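This website uses cookies to give you a better experience. By continuing to browse you accept our cookie policy. Accept | Settings

Course in Workplace Organization and Small Assembly
Handout 6: Laying out parts on a board
Prepared by Chathurika Nanayakkara, 11 Apr 2018

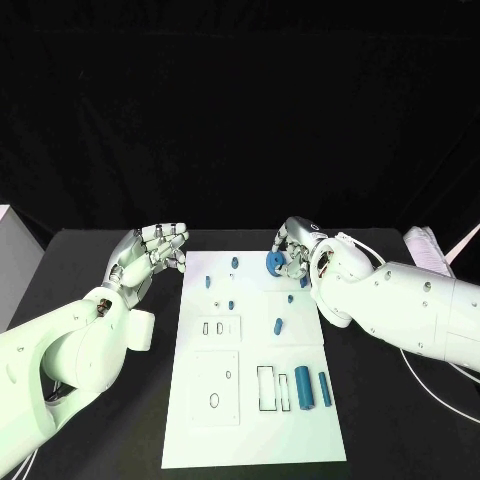 In the last handout we spoke about bins and drawers, where many equal parts are stored together. Today we look at the opposite case: a small number of different parts, which must all be within reach of the hand during one job. For this we use a layout board.

1. What is a layout board

A layout board is a flat surface on which the parts of one job are placed before the work begins. It can be bought, but a piece of painted board from the hardware store is good enough for this course. The board lies on the table in front of the worker, and the tools stay outside of it. Only parts go on the board.

2. Color of the board and the table

Choose a board which is clearly different from the table. A white board on a dark table is easy to see, and blue parts on white are also easy. Small grey pins are more difficult on almost every surface, so put them in their own outlined place and do not let them lie between larger pieces.

Please do not use a board with a pattern. Last year Ladi Mohammed brought one with wood grain printed on it, and her group lost the same pin three times in one afternoon.

3. Order of the parts

There are two common ways.

By size. The smallest parts are at the far end and the largest are near the worker. The advantage is that a long part never hides a short one. The disadvantage is that your sleeve passes over the large parts when you reach for the small ones.

By order of use. The first part is at the left, and the last part is at the right. It is faster, but it works only when the order of assembly is known and does not change.

In our exercise we use the first way. Berhanu Adugna prefers the second for beginners, and you may try it in the May session.

4. How to take a part

Pegs should stand upright if their base allows it. A standing peg can be taken from above with the thumb and one finger. A flat wheel or disc is better held from the side, with the fingers curled around the rim, so that the hub in the middle stays free. Return the part to its own place before you take another one. Most students forget this rule.

5. Exercise

Work in pairs. One person lays out the parts from the Olavik set, the other one checks with the printed sheet. Then mix everything and change roles. Write down the time in seconds for each round. In the first round the group of Desta Fikre needed 495 seconds, and in the last round 156. Do not worry if your first number is high.

Bring to the next meeting:
- your table of times
- one sketch of your board, seen from above
- a short text (100 words) about which part was misplaced most often and why

Questions about the sketch go to Natnael Demissie. He has also the spare sheets.

Recent handouts
Handout 5: Bins, drawers and labels
Handout 4: Light on the work table
Handout 3: Sorting 1,000 screws without getting tired
Reading list for the May session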